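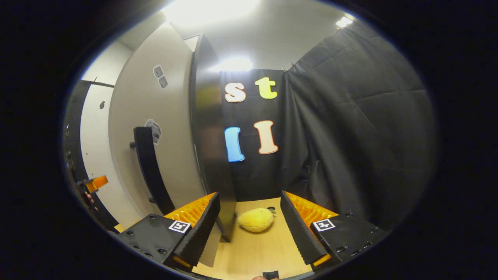 Why Are Stuffed Toys So Soft?

Hi again! It's me, Ottilie Bühler, and this week I want to talk about something you may have on your bed right now. I have one on my table while I write. He is yellow and round and fuzzy, and I have never been sure if he is a lemon or a chick. I call him Mendo. I've asked lots of kids what they think he is, and they never agree, so we'll leave that one alone.

A reader wrote in to ask, "Why are stuffed toys soft and my other toys hard?" I loved that question so much that I put all my other letters to one side. Let's find out!

Start with the outside

The fuzzy part of a stuffed toy is a special kind of cloth called plush. If you looked at it through a strong magnifying glass, you would see lots and lots of tiny threads standing up, a bit like grass on a lawn. They all grow out of a flat piece of cloth underneath (well, they don't really grow, a machine puts them there).

Try this. Take a stuffed toy and stroke it one way, and then stroke it back the other way. Does one way feel smoother? On a lot of toys it does. The threads all lean a little in the same direction, and when you push against the lean you feel them standing up under your hand. People who sew call that lean the nap. Yes, like the thing you take after lunch! If you have ever drawn a picture on a velvet cushion with your finger, you were using the nap. The threads you pushed up catch the light in a different way, so the line looks darker or lighter.

Most plush today is made from polyester, and polyester is a kind of plastic. I know, that sounds wrong! A plastic bucket is hard. But pull plastic into threads thinner than a hair and it bends very easily. Think about dry spaghetti. A fat stick of wood is hard to bend, and a thin piece of spaghetti bends a little, and a thread is so thin that it hardly pushes back at all. Your fingers feel all that easy bending and your brain says "soft."

Now the inside

Inside most stuffed toys there is fluff. The proper name is fiberfill. It looks like a cloud or like cotton balls that somebody has pulled apart, and it's made of threads too, only these ones are curly and all tangled up together.

The clever part is the air. When you squeeze a stuffed toy, you are mostly squeezing air out from between the curly threads. When you let go, the threads spring back toward the shape they had before and the air goes back in. Do it slowly with your ear right up close and you might hear a tiny puff. (My old bear, Arthur, makes a sort of wheeze.)

A toy with a lot of fluff packed in tight feels firm. A toy with only a little feels floppy. Some toys have little plastic beads in the bottom so they can sit up by themselves, and you can feel those roll around if you press gently. Round toys are tricky, they like to tip over and lie on their side. A flat bottom would help, but then they wouldn't be round!

How do you get the fluff in?

I learned this when I made my first toy, a black cat called Darkness. I was 6 and my aunt helped me with the needle. I thought you made the cat first and then sewed the outside on top, like putting on a sweater. Nope!

First you cut flat shapes out of the cloth. Then you put two pieces together with the fuzzy sides touching, so the whole thing looks inside out and pretty ugly. You sew along the edges but you stop before you get all the way, and you leave a gap. Then you turn everything right side out through the gap, which takes a lot of poking and is my favorite bit. The fluff goes in through the same gap, and last of all you sew the gap shut.

So here's a detective job for you. Find a stuffed toy and look very closely for the place where it was closed. It's often at the back or underneath. The stitches there may look a little different from the others, bigger or a bit bumpy. Don't pull at them, just look! It took me four days to find Arthur's because his is hidden under one leg.

How does something flat turn round?

This is the part that still feels like magic to me. Cloth is flat. A ball is not flat. If you try to wrap a ball in paper you get wrinkles all over, and you would get wrinkles with cloth as well.

The trick is to cut pieces shaped like the peel on a slice of orange, wide in the middle and pointy at both ends. Sew them side by side and the edges have to curve to meet each other, and you get a ball. Next time you have an orange, ask a grown-up to score the peel from top to bottom in 4 places, then take off the pieces and look at them. There's your pattern! A beach ball is made the same way, and you can often see the pieces because they are different colors.

Stretchy cloth makes it easier. It gives a little where it needs to, and the fuzz hides the seams.

Soft letters, too

It isn't only animals that can be soft. Foam letters are fun to squish, and they work a lot like fluff does. Foam is full of tiny bubbles with air in them. Press your thumb in and the bubbles squash. Take it away and they fill out again. Foam keeps its edges much better than fluff, so it's good for letters, where you want an "l" to stay tall and skinny. A fluffy stuffed "l" would probably end up looking like a sausage.

Your turn: the squish test

You need a stuffed toy, a sponge that is dry, a pair of rolled-up socks and a wooden block. Line them up on a table.

Press each one with one finger. Use the same push every time if you can. How far down does your finger go?

Now let go and watch. Which one jumps back fastest? Does any of them stay a little squashed?

Close your eyes, get a friend to hand them to you in a mixed-up order, and say which is which just by squeezing.

When I did it, the sponge won the jumping back and the socks came last. Mendo was somewhere in the middle. The block didn't move at all, but I pressed it anyway to be fair.

Write down your order and send it to me if you like. Next time I'm answering a letter about why zippers get stuck, so if you have a coat with a grumpy zipper, go and have a good look at its teeth before then.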